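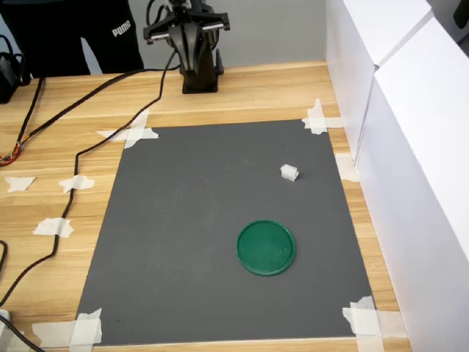 **Bench Practice 1, Wustow campus**
**Notes for Week 5: covering and fixing a work surface**
Revised 20 July 2016

These notes go with the practical in the Kasprzak Building. Read them before you come. The section on tape will be assumed in Week 9, when you set up your own bench without a demonstrator.

## 1. Why cover a table

A bare timber top is pleasant to work on but has some faults as a test or sorting surface. The grain gives it a pattern, and small pale items are hard to pick out against it. Varnish throws reflections. Timber also marks, and the tops in the Kasprzak Building have to last.

A plain matte mat in a mid to dark grey fixes most of this. White and off-white parts show clearly on it and so do strong colours such as green. Black parts are the weak point. If most of your items are black, use the light side of the bench or ask for a pale mat.

Colour is only half of it. A shiny mat in the right grey is worse than a matte mat in the wrong one. Tilt the mat under the lights before you fix it down.

## 2. Positioning

Standard mats from the store are 800 mm on the long side. Lay the mat first and stand back. Check these before you tear any tape:

- the mat lies flat with no curl at the corners
- there is bare table on the side you'll be writing at
- nothing is trapped underneath, including old tape
- any upright panel beside the mat is already where you want it

The last one catches people every year. If a panel is moved after the mat is taped, the tape along that side has to come up and usually takes a bit of the mat surface with it.

## 3. Tape

Use masking tape. Cloth tape holds better and leaves glue behind, so keep it off the benches. The store carries Jadik in two widths. The wide roll is for corners.

For a corner, put one strip across at an angle, press it down from the middle outwards, then put a second strip over the first so the two cross. A single strip will hold for a session. A crossed pair will hold for a few weeks if the table was wiped and dried first. Overlapping several strips into a patch also works, though it is slower to lift.

Add a short strip partway along any edge that gets rubbed by sleeves.

Cables are taped separately from the mat. Route them around the outside of the mat, leave a little slack at each bend and put the tape straight across the cable, pressed down hard on both sides of it. Don't run one length of tape over a cable and a mat edge together. When either one shifts, both come loose. 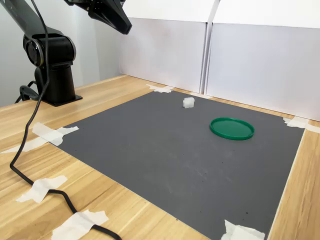

One student wrote on last year's feedback sheet that the corner tape ought to go under the mat, folded into loops, so that the top stays clean. It's a fair suggestion and you may try it. The loops make a raised spot at each corner, and a light lid or disc set down near one will rock. For paper sheets it does no harm.

## 4. Test items

Each bench gets a tray of small items. Choose two that differ in shape and height. A flat round lid and a small block make a good pair:

**Lid.** Low, with a raised rim. Note which way up it is before you start, and write it down. Glossy plastic will pick up the overhead lights as a streak or patch of glare, and this changes as you walk around the table.

**Block.** Look for ridges or notches. They catch light on one side and go dark on the other. A block also casts a clearer shadow than a lid.

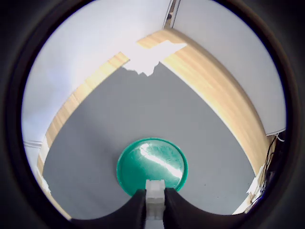 Record the glare on the sketch sheet as a shape with a direction. "Shiny" on its own gets no marks. If an item has both a glossy part and a dull part, draw the boundary between them.

Do the exercise twice, once on the mat and once on bare timber, with the items in the same spots relative to you.

## 5. Wear

Scuffs, pale smudges and specks are normal on a mat in use. Wipe with a damp cloth and leave it. Replace a mat when a mark is as large as your smallest item.

## To hand in

1. Sketch sheet, both surfaces, with the direction of the light shown.
2. A labelled drawing of one taped corner.
3. A short paragraph on which item was harder to see and where.

Reading: Graltard bench manual, chapter 3. The February printing has the corner diagrams upside down; use the newer one in the store.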